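En Kisusdale, el robot Maveo tendía camas sin ayuda hasta que en agosto cerró la pinza sobre un larguero y no la soltó. La parada de emergencia tardó 5 segundos en responder. Desde entonces, las camas se hacen a mano.
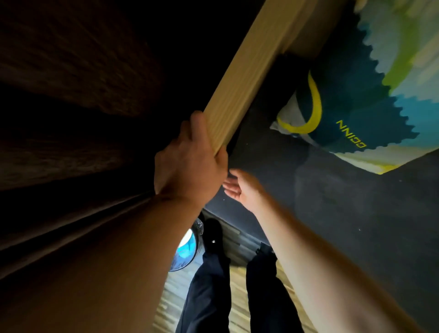
Faustine Gautier cree que el fallo estaba en el sensor de fuerza y que cambiar el programa no bastará.

Pichon, el fabricante, revisa 1,514 ciclos registrados. En unos 200, la pinza apretó de más junto a la madera.

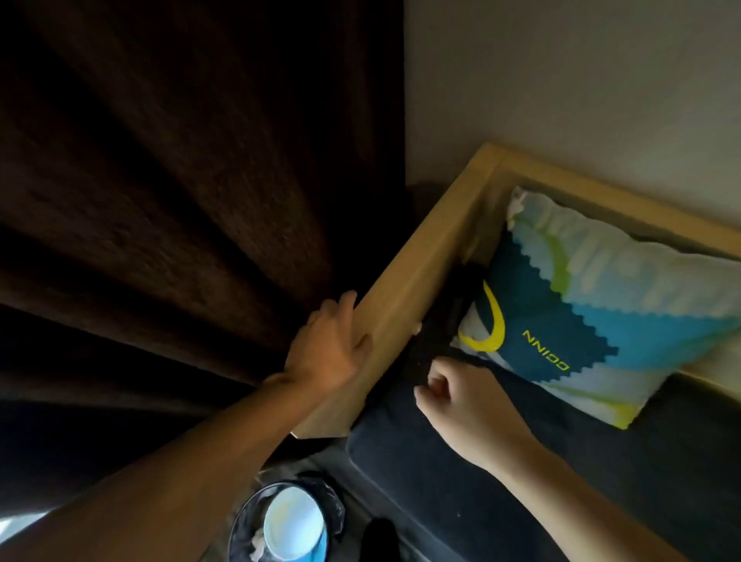 *Una mano en el larguero y la otra junto a la almohada.*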